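Home Research Publications People Contact

26/04/2018 — Évan Carré and Fabrice Huet
Filed under: Product design, Case studies

3. Redesign of the Droltenano ticket machine

3.1 Background to the project

The Droltenano was first supplied to transport operators as a free-standing cabinet for the sale of single and return tickets. Its outer form had been settled largely by the parts inside it: a printer, a coin unit and a cash box taken over from an earlier product, the Naltia. The cabinet was deep, the coin slot was placed high, and the ticket tray sat below knee level for most adult users. Operators reported that repairs were slow and that passengers often left without their change.

The manufacturer, Gruroten, asked for a new cabinet which would keep the existing printer and coin unit. Changes to the internal parts were allowed only where they could be made with the tools already held at the factory. The design team was also asked to respect the colours and lettering of each operator, so that one cabinet could serve several customers without a change to its main panels.

3.2 Study of use

The first stage was a study of machines in service. Observers were placed at 2 stations and recorded 1317 purchases during March. Each record noted the order in which the passenger touched the controls, the time between payment and collection, and any return to an earlier step. No personal details were taken. A further 103 repair reports were read and sorted by the part concerned.

The records showed that most delay came between payment and collection. Passengers looked for the ticket at the height of the screen and searched the front of the cabinet before bending down. The repair reports pointed to a related problem. The long chute between printer and tray was a common place for tickets to jam, and the panel covering it could be removed only after the cash box had been taken out.
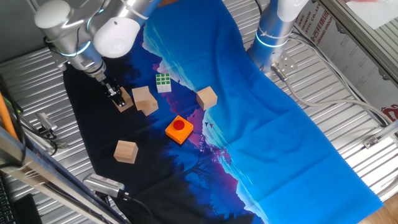

It was therefore decided to treat the tray, the chute and the service door as a single design question. Moving the tray upwards would shorten the chute, and a shorter chute could be reached through a side door without disturbing the cash box. The printer had to be turned through a right angle to make this possible — a change which the factory accepted after a trial assembly.

3.3 Form and layout

Three full-size models were built in foam board and painted grey. The first kept the flat front of the earlier cabinet. The second had a sloping upper face, and the third combined a sloping face with a recessed shelf running across the full width. The shelf was 300 mm deep in its first version and was found to be too large, as users placed bags on it and hid the tray. A shallower shelf was adopted for all later work.

Coin slot, card reader and tray were then arranged from left to right in the order of use. This layout was compared with a vertical one, known within the team as Marty, in which all the controls were stacked beside the screen. Marty allowed a narrower cabinet, but wheelchair users could not reach the upper controls with ease, and it was set aside.

3.4 Materials and finish

The body was specified in folded steel with a powder coating. The recessed shelf was made as a separate pressing so that it could be replaced when worn. Edges facing the passenger were given a generous radius, and fixings were moved to the side and rear. Operator colours were confined to a removable band above the screen. The manufacturer asked for a second band at the foot of the cabinet, but cleaning staff found that it trapped dirt, and the request was withdrawn before the drawings were issued.

Figure 1. The robot work area, with two arms and a printed mat on a corrugated metal table.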